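ドルモント見学の記録(2月)

2月の木曜日に、家庭用布製品の会社ドルモントの公開日に行きました。私はふだん下着とストッキングの洗い方について短い記事を書いていますので、洗濯ネットの部屋をいちばん楽しみにしていました。受付は午前10時で、入口で名札と上ばきを借りました。駅からのバスは一時間に2本しかありませんから、これから行く方は時刻表を先に見たほうがよいと思います。

最初に通されたのは生地の倉庫でした。網の目の大きさが違うロールが棚に並んでいて、手で触ることができました。目の細かいものは、指を入れようとしても入りません。値段も教えてもらいました。いちばん小さい丸型のネットは684円です。私が家で使っているものより高いですが、ファスナーの縫い目がまっすぐで、端の糸も出ていませんでした。 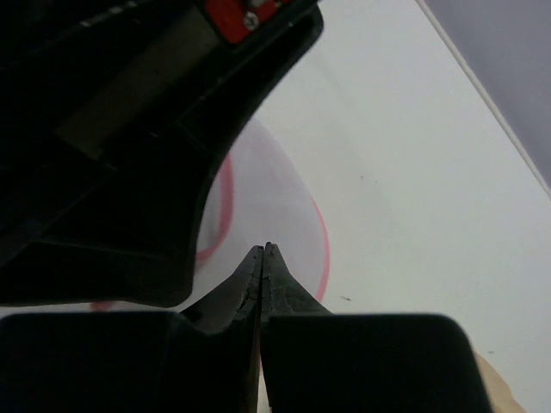 マヌエラ・グラッソさんは、ネットは値段よりも大きさで選んでほしい、大きすぎるネットに一枚だけ入れると中で布が動いて、かえって傷みやすい、と話しました。私は長い間、大は小を兼ねると思って大きいネットばかり買っていましたので、少し恥ずかしくなりました。

次は小物の部屋です。薄い紫色の壁で囲まれた小さな場所に白いテーブルがあり、網や布のほかに、穴のあいた白いプラスチックのかごも置いてありました。家でも洗濯機の横にこのようなかごを一つ置くと、ネットがなくならなくて便利だと思います。私の家では、ネットはいつも引き出しのいちばん奥から見つかります。

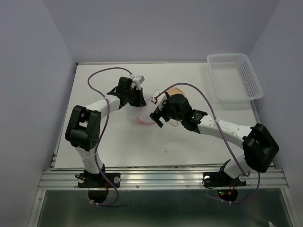 ネットは何回ぐらい使えますか。
回数では決めず、網に穴があいたときと、ファスナーが途中で止まるようになったときに取り替えてください。

昼の休憩のあと、同じ部屋にもう一度戻りました。私が好きだったのは、白い網にピンク色のふちがついた洗濯ネットです。網が白くて薄いので、中に何を入れたか外からだいたい分かりますし、ふちに色があるので、口の場所を探さなくてもよいです。桃色に近いベージュの布も一緒にありました。少しつやのある、なめらかな布でした。このような布は爪に引っかかりやすいので、私は洗う前に指輪を外します。

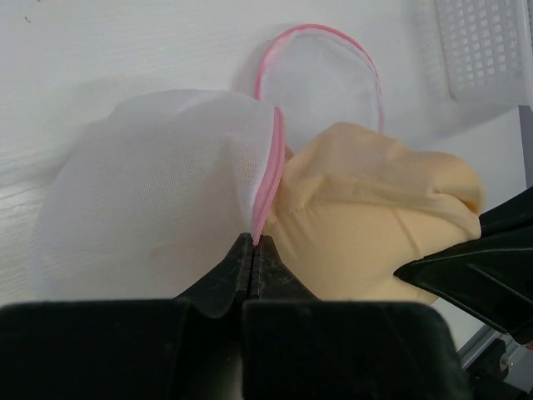

ファスナーは閉めた後、どうすればいいですか。
引き手をゴムのカバーの中に入れてください。カバーのないネットなら、輪ゴムで留めても大丈夫です。

この答えをメモしているとき、隣にいたフロレンシオ・クーニャさんが、カバーの部分は使わないので切ってしまったと小さい声で言いました。案内のサンドロ・リナルディさんにも聞こえたようで、みんなで笑いました。それから、たたみ方の練習もありました。すべりやすい布は、半分に折ってから端をゆるく巻き、ネットの底のほうに入れます。きつく巻くと中心まで水が通りにくいそうです。私は7回やってみましたが、布がすぐに開いてしまい、きれいに入ったのは最後だけでした。
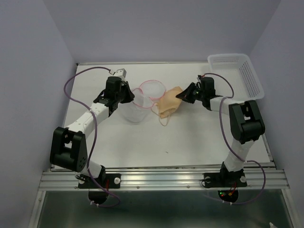

巻いた布は、縫い目を内側にすると落ち着きます。これはカルメラ・フェッリさんに教えてもらいました。家に帰ってから自分のスカーフでも試しましたが、やはり縫い目が内側のほうが形がくずれにくいと感じました。

出口の売店では、丸型のネットと、ふちのついた四角いネットを一枚ずつ買いました。売店は午後3時に閉まります。現金しか使えませんでしたので、小銭を持って行ってください。染色の工場も見たかったのですが、この日は入れませんでした。次の公開日が決まったら、また申し込むつもりです。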